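Fumelstead Media Watch: your questions

I've been noting how our local station covers the council since September, and the same things keep landing in my inbox, so let's go! 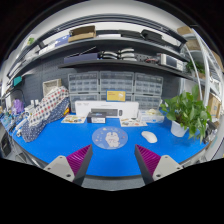

Zoi Xenos wrote in to ask why I only ever pick on the evening panel show. Fair point, Zoi! It's the one I'm home for (and the one where all the guests agree with each other).

Do you watch every episode?
Nope. I've seen 46 so far and skipped the holiday reruns.

Are you paid by a party?
I wish! Readers chip in, and that covers the hosting.

What counts as a slanted segment?
For me, it's when a bill gets trashed on air and its sponsor isn't invited or even quoted.

Can I send you a clip?
Please do, with the air time and four or five lines on what bugged you. Keep it under 500 words, I read these on my phone.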